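Coffee, cups and a bit of order: a visit with Orathai Duangkaew

When I ask Orathai Duangkaew what changed most in her break room at Firthorpe, I expect to hear about the new coffee machine. She laughs and waves that off. "The cups," she says. "I know, I know, it's the least exciting answer you'll get all year, but I could talk about the cups until you miss your train!"

She has looked after the shared rooms for 4 years now, and for most of that time the paper cups lived in their plastic sleeve, lying on its side next to the sugar. People tore the sleeve at the wrong end. Cups rolled off behind the fridge (she once pulled out a whole family of them, as she puts it). "And everybody touched the rims, digging one out. I didn't love that."

In May she cleared a table completely and started over with two wire holders, nothing fancy, and plain white cups.

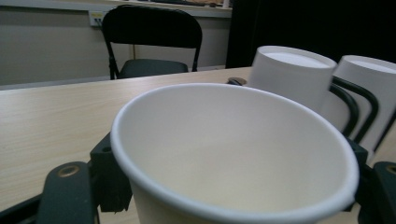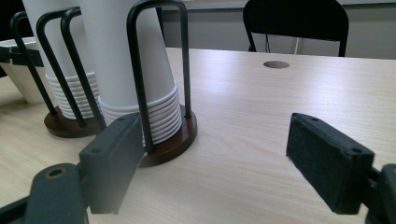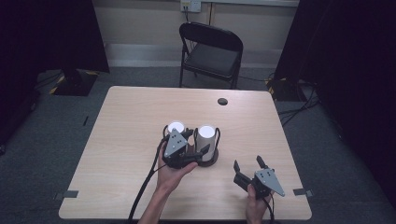

"I like a round base," she tells me, pouring me a second coffee I hadn't asked for but was very glad to have. "You can turn it with one hand while the other one's holding your notebook. And wire you can wipe down in a second, there's no corner for the crumbs to get into."

Her colleague Florin Enache was harder to win over. He had wanted a tall tube on the wall, the kind you pull from underneath, and he still brings it up. "A tube is neater, I'll give him that," Orathai says, "but you can't see when it's getting low. Then it's eleven o'clock, there are visitors, and guess who's running down to the storeroom?"

The storeroom, by the way, holds nearly 400 cups at the moment, and she gets uneasy when it drops much below that. She refills in the late afternoon, when the room is quiet and she can put the radio on. What would she still like to change? She thinks about it for a good while, stirring. "A tray for the spoons," she says. "Florin and I haven't started on the spoons yet."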